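Vemex Open Day: the Fodano Arm

The Fodano arm costs 2000 a month to lease, and Vemex gave us roughly 98 minutes to be impressed by it. I wasn't. It ran the same pick four times while the presenter talked over every pause. I asked for the error log and got a brochure. The wrist camera feed looked soft to me, fine for finding a pale edge against gray, less convincing for small parts.

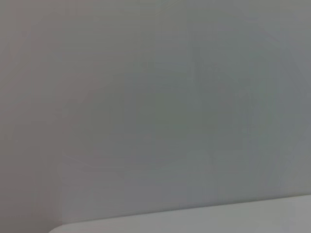
Duangjai Thongdee wrote in to say I was too hard on it, and that her shop would lease one for palletizing alone. Maybe. I'd still want a week with it first.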